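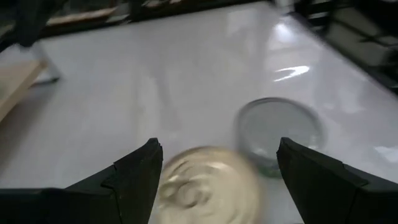
Elie Awwad wrote back that the fingers looked fine to him and that he would leave them alone until we had ruled out the exposure setting on the wrist camera. With that much smear in a single picture, he said, he wouldn't trust any grasp point the software came up with, and he asked whether we were still on the shutter value that came with the Drondeo controller. (We were. More on that below.)

Ticket: Lid grasp unreliable after gripper swap
Opened: 03/11/2021
Status: Open, waiting on reporter
Component: gripper / wrist camera

Original report

Hello all, and thank you in advance for reading, I know my tickets run long. We are in the middle of comparing the Skanen gripper with the Karaki one on the same arm, with the same Drondeo controller and the same wrist camera bracket, so that whatever differences we see ought to come from the gripper. The task is a plain one: come down over a round lid lying on the white table, close, lift, move over to the glass, let go.

The Karaki did this nicely all through June. Since we put the Skanen on, the arm tends to come down off center and one finger touches the lid before the other does. The lid gets nudged, the camera loses it for a moment, and the controller either closes on nothing much or stops with a "target moved" message. I have also had it stop when the lid had been picked up perfectly well, which was a little heartbreaking to watch.

What I have tried so far:

Rebooted the controller, and the arm separately.
Took the Skanen off, cleaned the mounting face, put it back on and tightened it properly.
Ran the finger zeroing routine again, 2 times in a row, same values both times.
Lowered the closing force to 70 percent. Gentler on the lid, no better at finding it.
Swapped the camera cable for the spare.

None of that changed anything I could see. I would dearly like to keep the Skanen in the running, as the squared fingertips suit our other parts very well.

Follow-up from reporter

I went through the settings as Elie suggested, and I owe him a coffee. The exposure was on automatic with a ceiling of 2,000 microseconds written in the project notes, but the ceiling had never been saved on the controller. Somebody (very likely me) changed it on the screen and walked away without pressing Apply. So the camera was free to pick whatever it liked, and the approach speed for the Skanen profile is higher than the one we had for the Karaki. I had not thought to compare the profiles at all — I assumed they were copies.

There is also the light. Our table is glossy and the lamps throw a bright streak across it, plus smaller patches on the right-hand side. I don't know yet how much this matters. The clear glass worries me more than the lid does, to be truthful, as its walls take on the color of whatever is behind them and the rim is the only part the software seems to like.

Reply from Elie Awwad

Good, that gives us something to work with. Please change one thing at a time, even though it's tedious:

1. Save the exposure ceiling, restart, and check that the value is still there afterward.
2. Copy the approach speed from the Karaki profile into the Skanen profile. Leave the acceleration as it is for now.
3. Repeat the lid pick with the lamps as they are, then with a sheet of matte paper under the lid.
4. Only after that, look at the camera-to-gripper offset. The Skanen fingers are longer than the Karaki ones on paper, and if the offset was carried over, you'll land off center whatever the camera sees.

Please send the log from each run, and keep the failed ones too. If the offset turns out to be the culprit I'll ask Koltley for the drawing of the adapter plate, since mine is an old revision.

Follow-up from reporter

Step 1 is done and the value survives a restart. Step 2 is typed in and, yes, I pressed Apply. I haven't got to the paper yet because we only have the shiny kind in the cupboard, so I've put matte on the order list. One question while I wait: does the offset get stored with the gripper profile or with the camera? The manual mentions it in 2 places and they don't agree.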